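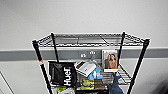

4. Teaching Mallet your shelves

Okay, you've got Mallet installed, the arm homes without complaining, and both cameras show up green on the status page. Now comes the part I like best! In this section we give the planner a map of your storage so it knows where it can reach and what it had better leave alone. Set aside an hour the first time. Colette Masson did hers in half that, but she wrote most of the perception code, so don't feel bad.

Before you start

You need Mallet with the Plirnwood perception pack loaded (the free Wirero one works too, but it has no idea what to do with wire shelves and you'll be drawing a lot of boxes by hand). Leave your stuff where it normally lives. I used to clear everything off first and got a beautiful map that was useless by dinner time.

4.1 The wide pass (head camera)

1. Open the Map tab and pick New storage area. Give it a name you'll recognize later. Mine are still called "rack" and "rack2" and I regret it.

2. Point the head camera a little down so you get the top shelf and at least part of the one under it. Hit Capture.

3. Wait for the point cloud. A good wide pass on my setup comes back with 2,743 points after filtering. If you get fewer than 549, back up a bit and try again.

4. Check the posts. Mallet draws an orange line along each upright it finds. If a post runs behind a bag or a box, the line will stop there, so drag the end down to the floor yourself.

5. Set each wire shelf to Surface type: open grid. Please don't skip this one. With the default (solid), the planner sees through the gaps, decides the shelf isn't there, and happily plans a path right through it.

6. Mark your keep-outs. I put one on every picture frame and anything with cloth hanging over the edge. Draw the box bigger than you think you need.

Note: Printed packaging is easy for the labeler because it reads big lettering, even sideways. The black "Huel" bag on my lower shelf gets picked up from its name alone. Plush toys come back as "soft, unknown," and that's fine, leave them that way.

4.2 The close pass (wrist camera)

The wide pass tells the planner where things are. The close pass sorts out rims, linings and handles, which all look like one blob from farther off.

1. Switch the source to Wrist and drop the speed slider to 70 or lower.

2. Jog over the first container and press Capture. Don't worry about keeping the camera level! Mallet knows the wrist angle and straightens everything out afterward.

3. Look at the edges it found. You want one closed outline per container.
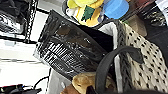
Figure 4-2. Close pass over a black mesh container, with a woven basket and dotted fabric to the right.

4. If two containers got merged, choose Split outline and click along the gap. Light lining folded over a rim is the usual culprit, and so are dark insides, where the depth reading drops out.

5. Tag straps and handles as Flexible. The grasp planner will then stop treating them as part of a hard edge.

6. Tag cables as Avoid, always, even the ones you're sure are out of the way.

Caution: Keep a hand near the stop button on the close pass. The wrist works within inches of your things, and a keep-out you forgot to draw won't slow it down at all.

4.3 Save and test

1. Press Save map, then Dry run. The arm stays put and you watch the path on screen.

2. If the path turns red, click the red bit to see which object it's fighting with.

3. Error 436 means the wide and close passes don't line up. Something probably got bumped between the two. Redo the close pass first, it's quicker.

Éabha Mac an tSaoi is reworking the Split tool for the April release, so those menus may look different by the time you read this. Saved maps will carry over.

Next: 4.4 Sharing a map between two arms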